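Went to the Flodness open day – long write-up

bracketcreek
Posted 22 January 2019

Well, I promised a few of you I would report back, so get yourself a coffee because I am not known for keeping it short. The Flodness open day was a real treat and I'm so glad I made the drive (133 miles each way, and I would do it again next week). They had the whole ground floor open, free doughnuts by the door, and the staff were as friendly as could be. I must have asked one poor young woman twenty minutes of questions about wheel slip and she never once looked at her watch.

The main attraction was the Nomitden, their indoor helper robot. I'd been picturing the real thing trundling around between our feet, and there was a bit of that after lunch, but the morning was all about the simulator. They build a house on the computer – walls, doors, windows, bits of furniture – and let the robot's software loose in it. You sit at a desk with a big monitor and watch what it sees as it tries to get from one room to the next. Visitors could take a turn picking the start point and the goal.

I'll write up the stations in order when I've had some supper. Ask away in the meantime!

pell_harbor
Thanks for going so we don't have to! Did they say how many houses it trains in? The flyer I got said 399 but it didn't say whether those were whole houses or single rooms.

bracketcreek
Whole floor plans, I was told, and they keep adding to them. The 399 were the ones ready in time for the flyer.

gristmill_annie
I was there too! I think I was behind you in the doughnut line (purple scarf, kept dropping my gloves). I loved it, but I have to say I came away a little less dazzled than you did. The afternoon demo with the real Nomitden was over in ten minutes and it spent a good part of that sitting in front of a table leg thinking things over. My grandson asked if it was asleep.

bracketcreek
Purple scarf, yes! You were telling somebody about your greenhouse. I'll grant you the table leg, but I thought it was brave of them to show it live. They could have played us a nice video and sent us home.

tidewrench
I'm going to be the grump in this thread, sorry in advance. I've been to three of these things now, and every year the simulator gets prettier and the real machine still can't handle a living room rug. I worked on floor scrubbers for a long time – big ones, in warehouses – and the trouble was never in the planning. It was hair around the axles and somebody leaving a pallet where there had never been a pallet. You can run it through a hundred computer houses and not one of them has a dog in it.

pell_harbor
Isn't that a bit hard on them, though? You have to start someplace. I'd much sooner it learned about doorways on a computer than on my door frames.

tidewrench
Fair point about the door frames. I've still got a dent in my garage wall from one of my own projects, so I can't talk. All I'm saying is that an open day ought to give the real machine more than ten minutes.

gristmill_annie
On that we agree. And more chairs! I stood the entire time.

steiner_fan_club
Was the Steiner arm there? That's the only thing I would have gone for. They had it at the June event and it was folding dish towels, rather badly, and I could have watched it all day long.

bracketcreek
It was on a bench at the back but it wasn't running, I'm afraid. The man looking after it said it was waiting on a part. He let us push it around by hand with the power off, and it's a lot lighter to move than I'd have guessed.

OK, supper's done and the dishes can wait. Here are the stations, in the order we walked them.

1. Welcome desk and history wall
A nice long strip of old circuit boards and sketches going back to when Haltamus was the project name and the thing ran on lawn mower wheels. I could have stayed here an hour. There was a logbook under glass with 204 test runs written up by hand, including one that just says "no" and is underlined twice. Do go slowly past this bit if you visit, because most folks rushed by to get to the screens.

2. The map table
You draw a floor plan with a stylus and it turns into walls while you watch. Mine came out with a bathroom you could only get into through a closet. The kids were a good deal better at it than the grown-ups, and one girl made a house with a hallway that went around in a spiral. They saved hers to try out later, and she was over the moon.

3. The simulator desk
My favorite by a long way! The view on the monitor tips over quite a bit, so it takes your eyes a moment to settle, and then you find yourself leaning in your chair to match. In the room I was looking at there was a brown door over to the left, a very pale blue floor, and a great big beige wall taking up most of the view. There's one small thing down by the foot of that wall, near the door, and the two of us at the desk couldn't agree on it. I said a crate, the fellow next to me said a stool. The green shape in the bottom corner had us guessing too – I went with a plant. They let you set up 100 tries in a row and walk away, which I did, and I came back after station 5 to pick up my printout.
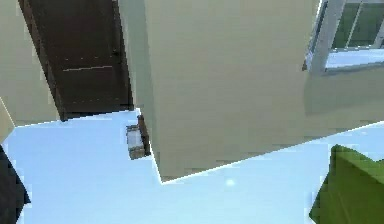 4. The battery talk
Drier than the others, but the speaker was a good sport and handed around a cutaway cell. Bring your reading glasses for the chart. There was a long back-and-forth about charging overnight that I didn't entirely follow, and if anyone here did, I'd be grateful for the short version.

5. The real Nomitden
See above regarding the table leg. After that it did cross the carpet and go through the doorway to a nice round of applause, and they let the children put stickers on the charging dock.

pell_harbor
This is wonderful, thank you. What did your printout say?

bracketcreek
It got to the goal on almost 133 – no, listen to me, that's my mileage. I had 100 tries and I've left the sheet in the car with my good umbrella. I'll look tomorrow.

tidewrench
I vote stool, for what it's worth. And I'd like to know what happens when somebody moves it.

gristmill_annie
Crate. My grandson says box, and he wants it known that he drew the house with two kitchens.

steiner_fan_club
If anybody hears when the arm's part comes in, please post it here. I'll bring my own dish towels.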